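Teaching by Hand: Notes from the Bowl Bench
February
By the Gruvodeo newsletter desk

If you dropped in on the Usulmont session last month, you already know the job we picked. Two bowls, one blue and one green, and the blue one has to end up in the green one. Any toddler can do it. Getting a robot to do it from watching a person is a different kind of afternoon, and I've been grinning about it ever since (my family has asked me to talk about something else at dinner).

The way we run it, one person takes the hand controls and drives the arm through the whole job while everything gets recorded: where the arm goes, when the fingers open and close, what the cameras see. Then we reset the counter and do it again. And again! Our target for this round is 2,000 good runs, and we're chipping away at it two operators at a time, one driving and one resetting. 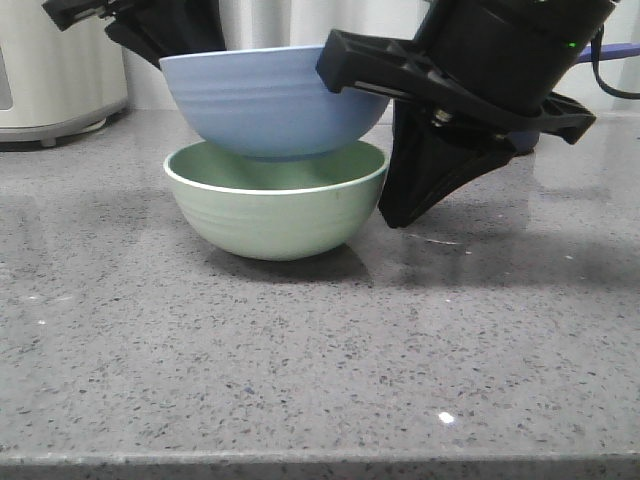 What I love most is how much you find out about your own hands. I had no idea how I put one bowl into another until I had to do it with a pair of fingers that can't feel anything. You slow down. You start lining things up higher than you think you need to. New drivers nearly always come in too low and bump the rim, and then they overcorrect and let go too soon. By the end of a first hour most people have found a rhythm, and it's a real pleasure to watch it click.

We did change one habit after the first batch. People were pausing before they closed the fingers, just a second or so while they checked their aim, and when we trained on those runs the arm learned to hesitate too. It would drift over and sort of hang there. So the advice now is to do your looking on the way in and keep moving, even if that means moving slowly – a slow steady approach is much better than a fast one with a stop in the middle. 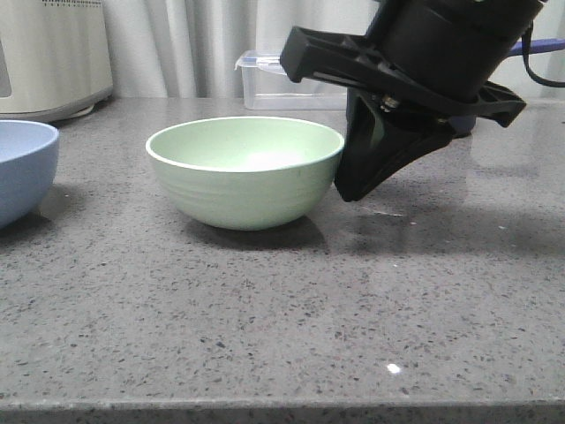
Green bowl and gripper on the speckled counter, with the blue bowl off to the left.

The other change is to the reset. We used to put the bowls back in nearly the same spots every time, which made for lovely tidy recordings and an arm that fell apart if you nudged anything by two inches. Now the resetter moves both bowls after every run and swaps which side they start on. The Flonovura folks suggested leaving ordinary kitchen things on the counter as well, and I'm all for it. Kitchens have stuff in them.
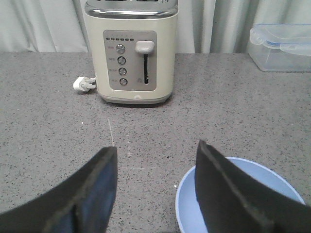 Chaiyaporn wrote in to say that the mess matters less than the mistakes, and that we should be keeping the runs where a driver misses a grab and then recovers. "You're throwing out the best lessons," the note went on. "An arm that has only seen perfect runs has no idea what to do after a bad one."

I think that's right, and we've started a separate folder for those. A missed grab followed by a clean second try stays in. A run where the driver gives up, or a hand reaches in to help, still gets tossed. Please mark them at the time, as going back through hours of recordings to find them is no fun at all.

One more tip for anyone driving with the wrist view up: use it for the last little stretch and keep the side view for everything before that. Close in, the bowl fills so much of the wrist view that it's easy to lose track of where the rest of the arm is.

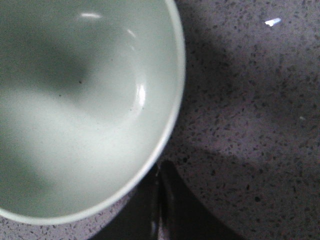

Do I need any experience to take a turn at the controls?
None at all. We give you a few practice runs that don't get saved, and after that you're recording for real.

Evening slots are open through the end of the month, and the sign-up sheet is by the door at Usulmont. If you'd like to start as a resetter and watch for a while first, just write that next to your name.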